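# About Nundora

Nundora makes remote access software for IT teams. Our main product, Wundura, keeps all of your connections in one window: RDP, SSH, VNC, web consoles and file transfer. You open it in the morning, pick the server you need and start working.

We started as a support desk. For several years we looked after servers for small manufacturers and clinics, and each customer had a different way in. One used a VPN and a jump host, another had a spreadsheet full of addresses, a third had passwords taped inside a cabinet door. We wrote a small connection manager to keep track of it all. Customers saw it on our screens and asked for copies, and after a while we were spending more time on the tool than on the support contracts. We handed the last contract over to another provider and have worked only on software since then.

## What we make

**Wundura** is the desktop client. It runs on Windows, macOS and Linux. Connections are stored in a document that can be kept on one computer or shared with a team. Credentials are saved separately, so you can share a folder of servers and still have each person log in with their own account.

**Odoi** is the gateway. It sits inside your network and passes sessions through a single port, which means you don't have to open RDP or SSH to the outside. It also records who connected to what, and for how long. Logs can be exported as plain text or sent to a syslog server.

**Melitz** is the newest of the three. It runs scheduled jobs on groups of machines - restarts, patch checks, disk space reports - and sends the results to the people who asked for them. It came out of beta in May and is included with every team license.

## Who uses it

More than 700 organizations have a current license. Most are internal IT departments and managed service providers. There are also schools, a few shipping companies and a good number of people who run a home lab and bought the personal license.

The smallest team license covers 2 users. There is no upper limit, but if you plan to go past a few hundred users, write to us first so we can go over the gateway setup with you.

## How we work

We are 26 people. Development, testing and support are all in the same building, and support tickets are answered by people who can walk over and ask the developer. We don't use an outside call center.

New versions of Wundura come out every 14 weeks. Security fixes are released as soon as they are tested and don't wait for the next version. We publish the release notes in full, including the bugs we introduced ourselves.
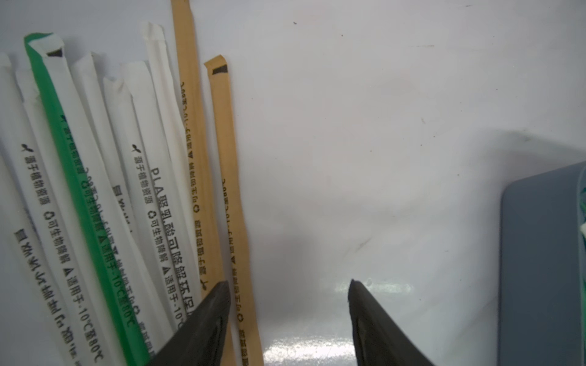
Feature requests go on a public list. Anyone with a license can vote on them, and we go through the list before planning each release. Not everything with a lot of votes gets built. Some requests would mean storing passwords in ways we aren't comfortable with, and in those cases we say so on the list and close the request.

## Your data

Wundura doesn't need an account with us. Your connection document stays where you put it, and we have no copy of it. If you lose the document password we can't recover it for you, so please keep a backup.

## Contact

Sales and support can be reached through the form on the Contact page. For support, please include your version number and, if Odoi is involved, the gateway log from the same day.

Page last updated 8/22/24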